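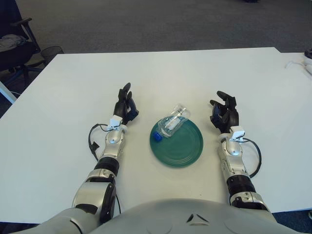
有读者在上一期下面留言,说瓶子收回来之前盖子一定要拧下来单独放,拧着盖压不扁,占地方,袋子没装几个就鼓起来了,还说她们那栋楼吵过一回,最后贴了张纸条才算完。

纸条我们也贴过。贴了三张,掉了两张。盖子的事放到后面说,先把这一期发出来,拖太久了。

Prunholm 桌面整理 图集
2022年6月16日 更新

本期内容:盘子、瓶子、白桌子。照片不多,话比照片多,赶时间的直接往下拉。

老读者知道,这个图集最早是拍茶水间的,后来茶水间重新装修,就改拍桌子。一期一个题目,谁有空谁写。上期是抽屉(反响一般),这期是“饭后到开会前”,也就是桌上那些剩下来的东西怎么收。地点在 Prunholm 7层,731室。

先说盘子。青绿色,圆的,一圈一圈的棱,绕着盘边。好看是好看,洗起来要多花点功夫,棱和棱之间容易存东西,海绵擦过去看着干净了,手指一摸还有。后来换软毛刷,顺着圈刷,快多了。喜欢这颜色的人不少,每次发图都有人问哪里买。说实话不记得了,当时一批拿的,单子早找不到,别问了。

盘子当托盘用,这个习惯是慢慢养出来的。瓶子、笔帽、拆下来的包装、钥匙,先往盘子里放,走的时候端着盘子走一趟就行。比满桌子捡强。缺点也有,盘子小,长一点的瓶子横着放就要探出去一截,端的时候得用拇指压住。有人觉得应该换个长方形托盘,高一点的边。可以啊,谁去买?

托盘的讨论帖在 Tabrizi 公告栏里,已经盖了好几层楼,想接着吵的去那边吵,这里不开评论。

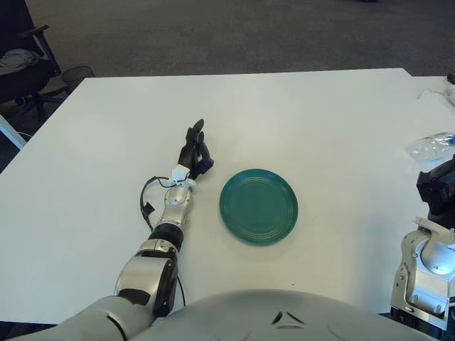
洗完以后别急着摞。盘子摞着晾,底下那个永远是潮的,第二天拿出来一股味。竖着插架子上,间隔留宽一点。架子不够就分两批,别嫌麻烦。

另外盘子不要放桌边。说过很多遍了。往中间推,离边至少一个手掌。我们碎过东西,十一月那次,收拾玻璃渣收到晚上,地毯上的最难弄,吸尘器过了几遍还是有人扎到。从那以后,凡是地上铺地毯的房间,桌上的东西一律往里放。这条不用讨论。

再说白桌子。白桌子的好处是什么脏了一眼看见,坏处也是一眼看见。咖啡印、铅笔灰、胶带揭下来的黏条。擦法:

先干擦,把渣子扫到手里或者盘子里,不要扫到地上(!!)
再用拧干的湿布,从远的那边往自己这边拉,一条一条来
黏的地方单独处理,热毛巾捂一会儿再擦,不要用刀刮
最后一遍干布,哑光面的桌子不擦干会留水痕,斜着看特别明显

别用带砂的清洁膏。有一张桌子就是这么毁的,中间一块现在还是花的,拿桌垫盖着。

桌子拼在一起用的,拼缝也要管。两张桌子靠一起,缝里面什么都有,订书钉、饼干屑、一小截铅笔芯。每次大擦之前拉开一次,擦完再推回去。推的时候两个人,一个人推会歪,歪了之后缝就更大,东西掉得更多,恶性循环。

线也是。充电线短的长的都一样,用完绕起来,别摊着。绕法随便,不打死结就行。绕线的扎带在门边那个盒子里,用了放回去。上次放了一整包,没几天就见底,也不知道去哪了。设备类的东西统一往桌子靠里的角上放,并排,别摞,屏幕别朝下。吃饭喝水的东西跟设备分开桌子放,这条 Flondeo 那边的同事执行得最好,表扬一下。

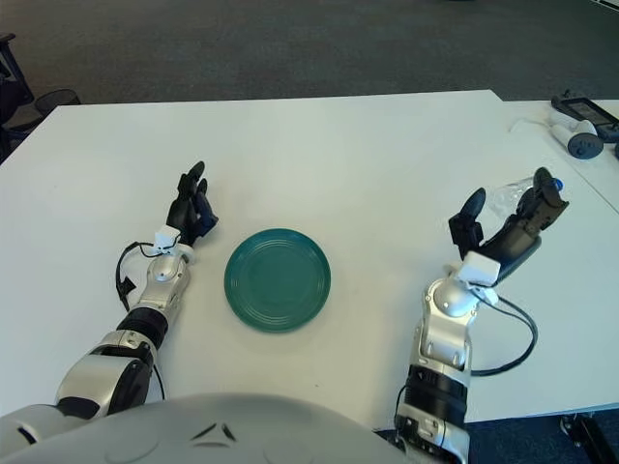
瓶子呢,流程其实很短。喝完,倒干净,往回收袋里丢。难的是“喝完”这一步。好多瓶子剩个底,主人不知道是谁,丢也不是留也不是,一放放一个礼拜。现在的规矩:没写名字的,下班以后一律收。写了名字的留到第二天中午。过了中午也收,不通知。

有人说太狠。不狠不行的,夏天到了,甜的东西招虫子。

笔在桌上,油性的,往瓶盖上写,别写瓶身,瓶身上有水汽写不住,写了也花。蓝盖子用黑笔看得清。颜色再深的盖子就贴一小条纸胶带,写胶带上。

盖子。回到开头那位读者的问题。我们试过两种,分开放和拧着放。分开放袋子确实能多装,压扁了以后一个袋子抵原来两个。但是盖子小,满地滚,滚到柜子底下就不出来了。拧着放省事,瓶子不压,鼓鼓囊囊,拎下楼像拎气球。目前的办法是折中:瓶子先压,压扁再把盖子拧回去,气不会跑回去,盖子也不丢。手劲小的放地上踩一脚,踩之前盖子一定要是松的,不然会崩,声音很吓人。

各地收的要求不一样,你们那边如果明确要分开,就听你们那边的。

横着放还是竖着放?也有人问。没收走之前,放盘子里的话横着稳一点,竖着一碰就倒。空瓶子轻,门一开一阵风都能吹跑。横着放会滚,所以要有个带边的东西兜着。盘子的边虽然浅,够用了,那几圈棱也能挡一挡。真要放桌面上,就拿本子挡住一边。

时间。每次整理给自己定 33 分钟,闹钟一响就停,剩下的留给下一班。这个办法从 Ivar 那组学来的,他们收仓库也这么干。不定时间的话一定会越收越细,最后在那儿擦笔筒,桌子反而没擦。试了两个月,大家接受度还行,就是闹钟铃声有意见,已经换了。

顺序也固定下来了:瓶子,盘子,线,桌面,地面,垃圾袋。先收瓶子是因为最占地方,收掉以后桌子一下就空出一大块,心情会好。地面永远在桌面后面,别反,反了要扫两遍。垃圾桶挪开再吸地,桶底下那一圈灰是最厚的,椅子也一样,推开,别绕着吸。 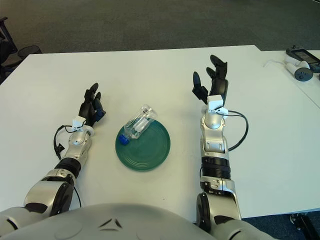
瓶子斜搁盘中,蓝盖朝左下。731室,白桌。

补充几条,想到什么写什么:

抹布分颜色。桌子一块,盘子一块,绝对不要混。混过的那块直接降级擦地,别心疼。

回收袋用透明的,里面装了什么看得见,省得有人往里面丢饭盒。丢过。汤洒了一袋,整袋重洗。

盘子数目对不上的时候先去隔壁房间找,多半在窗台上。找到的话洗了在还,别脏着还回来。

软毛刷用完甩干挂起来,毛朝下。刷毛塌了就换,新的在水池下面左手边那个柜子,柜门有点卡,往上抬一下再拉。

喜欢哪张照片可以直接存,网页用随便用,要大图的写信来,一般两三天回,最近忙,可能慢一点。图集目前总共 1,353 张,老照片的分类还在整理,抽屉那期有几张放错到茶水间下面了,知道的,会改,不用再提醒。

上期有个错别字,“收纳合”,应该是“收纳盒”。谢谢指出来的几位。这期估计也有,写得急,看到了包含一下。

下一期暂定拍水池边上:沥水架、刷子、洗手液瓶子。如果你那边有摆得特别好的水池,或者特别乱的,都可以投稿,乱的优先。横图竖图都收,别加滤镜,白的东西一加滤镜全黄了。

投稿箱地址不变,在页面最底下。标题请写清楚房间号。

上一期:抽屉
下一期:水池边(筹备中)
返回 Prunholm 图集目录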